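Gallery: Leader-Follower Teleoperation Study, Grarkau Lab
Posted 12/08/2022 by Osamu Nomura
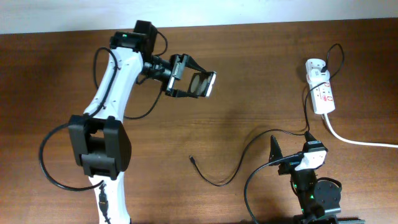

The Grarkau bench. White follower arm at left with the gripper open, dark leader arm at lower right, power strip between them and the wall.

The Girkis project asks a narrow question. When a person drives one arm by hand and a second arm copies the motion, how much does the quality of those demonstrations depend on the person, and how much on the way the two arms are matched to each other? We collected demonstrations on the Grarkau bench from April onward and trained the same policy on different slices of them. This page gives the setup and the main results in short form. The full write-up is on the publications page.

The two arms

The arms differ in size, so joint angles can't be copied over one to one without some thought. The operator holds the smaller one by its white grip and works the jaw with a finger. The larger one does the task. We tried a direct joint mapping first and then a version with a fixed offset and scale at the shoulder and elbow, which we call the Lenz mapping after the room where it was worked out. All operators used both.

The gripper

Parallel jaws with round grey pads. Pads were replaced on a set schedule during collection, after we saw grasp failures rise late in the pilot. The pilot data is not part of the results below.

The tasks

Each operator did 2 tasks: moving a small block into a shallow tray, and putting a plug into a socket mounted on a stand. The block task is forgiving. The plug task needs the last centimeter to be right, and most of the differences between mappings showed up there.

The data

We kept 470 demonstrations from nine operators. Four had used a leader arm before and five had not. A demonstration was dropped if the operator let go of the grip partway through, if the object left the reach of the arm, or if the joint log had a gap. Failed attempts that ended with a recovery were kept and tagged.

Training

Every policy was trained on 200 demonstrations, drawn so that both tasks were equally represented. We trained one set with the direct mapping, one with the Lenz mapping and one with an even mix. Network, learning rate and number of steps were the same in all three. Evaluation used start positions that were not in the training data.

What we found

On the block task the three sets came out close together, and we would not claim a difference. On the plug task the Lenz set did best, the mix came second and the direct set was last. Looking at the joint logs, operators using the direct mapping made more small corrections near the socket, and the policy learned those corrections too. It tended to hover and shift sideways before committing.

Experience mattered less than we had expected. New operators were slower during their first session, but by the second their logs looked much like everyone else's.

Recovery demonstrations helped on both tasks. Taking them out of the training data made the policy worse at the plug task under every mapping.

Limits

One bench, one pair of arms, two tasks. The offset and scale were tuned by hand for this pair and would have to be tuned again for another. We also did not test operators who were left-handed, and the leader arm sits on the right.

Next

The same protocol will be repeated at the Bonodico site with a second pair of arms. Joint logs and the mapping code are available on request from Osamu Nomura. Please say which task you need, as the two sets are stored separately.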